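4.3 企业注销申报模块：初始设置与首次提交

本节说明如何在 Grudholm 企业登记管理系统（以下简称“系统”）中启用注销申报模块，并完成第一份注销申请的录入、校验和提交。设立登记、变更登记的操作见第 2 章和第 3 章。破产清算案件不使用本模块，应转至 4.7 节。

适用版本：手册修订日期 4/13/23 之后安装的所有客户端。修订日期之前安装的客户端须先执行“系统维护 > 更新规则库”，否则第 4.3.4 条中的校验代码与屏幕显示不一致。

4.3.1 前提条件

开始设置前，确认以下各项：

（1）操作员账号已具备“申报人”或“清算组成员”角色。仅有“查询”角色的账号可以打开模块，但“新建”按钮为灰色。
（2）公司主档案的状态为“存续”或“清算中”。状态为“冻结”时，先由登记联系人办理解冻。
（3）股东会决议、清算组成员名单已扫描为 PDF，单个文件不超过 100 MB。
（4）税务清税证明编号已取得。适用简易注销的公司可暂不填写，见 4.3.6。
（5）签字人的数字证书在有效期内，且证书姓名与主档案一致。

注意：证书姓名含有连字符或空格时（例如 A-yeong Tak、Jolien Van Beek），主档案中的写法必须与证书逐字符相同。全角空格与半角空格视为不同字符。

4.3.2 启用模块

1. 以管理员身份登录，进入“系统设置 > 模块管理”。
2. 在列表中选中“注销申报”，点击“启用”。
3. 在弹出的窗口中选择登记机关接口。总部设在 Londstead 的公司选择“接口 A”，分支机构登记在 Brellville 的选择“接口 B”。两地均有登记的，按总部所在地选择，分支机构在 4.3.5 中单独处理。
4. 输入接口口令。口令由登记机关以密封函件寄送，区分大小写。
5. 点击“测试连接”。返回代码为 0 表示连接正常。
6. 点击“保存”，退出并重新登录。

注：连接测试的超时时间默认为 600 秒。测试期间不要关闭窗口。如需修改超时时间，在“高级”选项卡中调整，修改后须重新测试。

警告：接口口令连续输错 2 次，账号即被锁定，须由管理员在“用户管理”中解锁。解锁后原口令继续有效。

4.3.3 录入注销申请

1. 在主菜单中选择“注销申报 > 新建”。
2. 输入公司登记号，按回车键。系统自动带出名称、住所、注册资本和股东名册。
3. 核对带出的数据。如有错误，不要在本界面修改，应退出并按第 3 章办理变更登记。
4. 在“注销原因”下拉菜单中选择一项：
　　01　章程规定的营业期限届满
　　02　股东会决议解散
　　03　因合并或分立解散
　　04　被依法吊销或责令关闭
5. 填写清算组成立日期。该日期不得早于决议日期。
6. 逐一添加清算组成员，指定其中一人为负责人。负责人字段只接受自然人。
7. 填写债权人公告的刊登方式、起始日期和公告编号。
8. 在“资产处置”页签中录入剩余财产分配表。各股东分配金额之和必须等于清算报告中的剩余财产总额，尾差也须分配完毕。
9. 上传附件。上传顺序不影响校验，但每个附件必须选择类型。
10. 点击“暂存”。系统生成草稿编号。

示例：Geerts 公司由 Bram Nijs 和 Heriberto Rengifo 两名股东持股，股东会决议解散，清算组负责人为 Gerardo Tiongson。录入时原因选 02，清算组页签中将 Gerardo Tiongson 标记为负责人，分配表中只列两名股东。负责人不是股东的，不得出现在分配表中。

注：草稿自最后一次暂存起保留 100 天，逾期自动删除，附件一并清除。系统不发送删除提醒。

4.3.4 校验

1. 打开草稿，点击“校验”。
2. 查看屏幕下方的结果列表。红色条目为错误，必须更正；黄色条目为提示，可以在填写说明后继续。
3. 双击条目，光标跳转至对应字段。
4. 更正后再次点击“校验”，直至没有红色条目。

常见代码如下：

E-01　公告期未满。公告起始日期与申请日期的间隔小于法定期间。等待期满后重新校验。
E-07　存在未注销的分支机构。见 4.3.5。
E-12　分配金额不平。检查小数位，金额一律保留两位。
E-19　清税证明编号不存在或已被使用。核对编号后重试；仍然报错的，联系税务窗口。
W-03　公司名下有未到期的许可证。填写说明后可以继续。
W-08　年度报告缺失。部分登记机关会要求补报，建议先行补齐。
错误 874　规则库版本不符。执行“系统维护 > 更新规则库”，不需要重新录入草稿。

注意：股权被质押或被法院冻结的公司，校验阶段不一定报错，提交后由登记机关退回。提交前应自行查询股权状态。

4.3.5 分支机构的处理

1. 在“关联主体”页签中查看分支机构列表。
2. 选中状态为“存续”的分支机构，点击“生成注销子件”。
3. 子件继承主件的注销原因和负责人，只需补充分支机构的清税证明编号。
4. 先提交全部子件。子件状态变为“已核准”后，主件的 E-07 自动消除。

接口 A 与接口 B 之间的状态同步每日一次，在夜间进行。子件当日核准的，主件次日方可提交。手动点击“刷新”只更新本地显示，不触发同步。

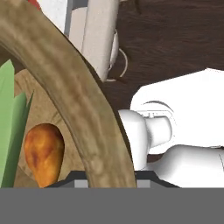 4.3.6 简易注销

未发生债权债务，或已将债权债务清偿完结的公司，可以勾选“适用简易程序”。勾选后界面变化如下：清算组页签隐藏，改为上传全体股东承诺书；债权人公告改为系统内公示；清税证明编号变为选填。

1. 勾选“适用简易程序”，确认提示框。
2. 下载承诺书模板，由全体股东签字后扫描上传。
3. 点击“发起公示”。公示期间不得修改任何字段。
4. 公示期满且无异议的，“提交”按钮变为可用。

警告：公示期内收到异议的，简易程序终止，草稿转为普通程序，已填写的基本信息保留，承诺书作废。同一公司再次适用简易程序须经登记机关同意。

4.3.7 签字与提交

1. 插入数字证书，点击“签字”。
2. 多人签字的，按列表顺序依次进行。前一人未签字时，后一人的按钮不可用。
3. 全部签字完成后点击“提交”，记录受理号。
4. 打印受理回执，存入公司档案。

提交后草稿锁定。需要撤回的，在状态变为“审查中”之前点击“撤回”；进入审查后只能书面申请。撤回后签字全部失效，须重新签字。

4.3.8 提交后的状态

已接收：数据已送达，尚未分配审查人员。
审查中：不可撤回，不可补充附件。
待补正：登记机关提出补正意见。在“补正”页签中按条答复，未答复的条目会使整份申请无法重新提交。
已核准：可下载注销通知书。下载后应及时办理银行账户销户和印章缴销，系统不代办上述事项。
已驳回：查看驳回理由。更正后以“复制为新件”方式重新申报，原受理号不再使用。

注：状态为“已核准”的公司，主档案转为只读，所有操作员均可查询和打印，但不能删除。会计账簿的保管人和保管地点应在转为只读之前填入“档案保管”字段；未填写的，由管理员以“补录”方式处理，操作见 6.2 节。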